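3.2 Work surfaces and cleaning practice in the shared workshops

The second part of the study concerns the surfaces on which people work. In the first round of interviews we asked only about floors and ventilation, but many respondents came back to the tables without being asked. We therefore added a short block of questions on this subject in June, and repeated the visits to the sites in Drodmont and Bisden.

Altogether 19 workshops took part in this round. Of these, 16 had at least one table with a wooden top, and the others used only steel or coated board. Wooden tops were most often left as bought, or treated with oil once and then forgotten. Only in Bisden did we find a written rule on how often the oil must be renewed. The members there told us that the rule was older than the present building, and that it was followed more by habit than by reading.

Users judged the wooden tops warmer and quieter than steel. They also complained about them more. The complaints were mainly about glue, which enters the joints between the planks and is difficult to remove without sanding. Natural streaks in the grain were sometimes taken for stains, and in two workshops such places had been scrubbed so often that the surface had become slightly hollow. A typical top of the kind discussed here, on a bare concrete floor, is given in Figure 4.
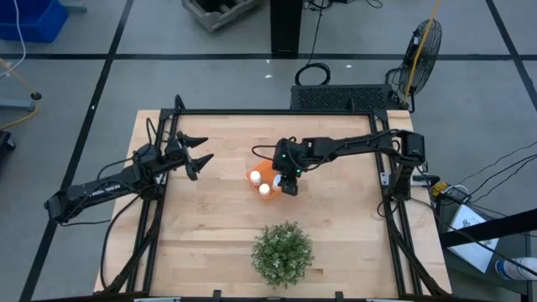 Figure 4. Wooden butcher-block table top on a grey concrete floor.

The cleaning logs allow a more exact view. We collected 2,336 entries, each giving the date, the surface and the product used. Entries without a named surface were kept for the total but excluded from the comparison between materials. It should be noted that the logs record what people wrote down, and this is perhaps not the same as what they did. In the Edley workshop, for instance, the log was filled in by one person at the end of the week -- the entries for the earlier days are therefore very similar to each other.

To compare the sites we used the Pillai scale, in which a surface receives a score from 0 to 50 according to wear, evenness and remaining finish. The scoring was carried out by two of the authors separately, and differences were discussed until one value was agreed. Scores for steel were close together. Scores for wood were spread widely, also within the same building, and the age of the table explained only a small part of this spread.

More important was the question of who was responsible. Where one table belonged to one group of users, it was wiped after work and small damages were repaired early. Where tables were shared by all, repairs were postponed -- in Drodmont a loose plank had been reported three times in the log before it was glued. We return to this point in Section 4, where the same pattern is examined for hand tools.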